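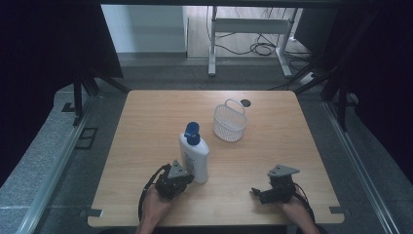
Maiara Frota

Home | Topics | Legislatures | Voting | A to Z

Recorded vote

A recorded vote is a vote in a lawmaking body in which each member's choice is written down by name, so that anyone who cares to look can find out later how their own representative voted. It goes by several other names, among them roll call vote and, in some places, a vote by the yeas and nays.

The oldest way of taking one is also the simplest, and rather a lovely thing to sit through if you have the patience: a clerk reads the names aloud and each member answers in turn. Many larger chambers have since moved to buttons and a lighted board, which saves a good deal of time, though smaller councils often still do it by voice.

Not every question gets this treatment. Routine matters are commonly settled by a voice vote, where the chair simply listens and decides which side was louder, and a member who doubts the result may ask for names to be taken. The rules on who may ask, and how many others must join in, differ from one body to the next.

Close results are where the record matters most. In the Quintela town assembly, a May vote on clinic opening hours passed 41 to 40, with 2 members absent, and the printed list of names was read with great interest all over town. The neighboring council at Tarner, which has only nine seats, records every vote it takes, down to the approval of its minutes.

Related articles
Quorum
Voice vote
Tie-breaking vote
Tarner Town Council
Rovport Charter

9 shares | 2 comments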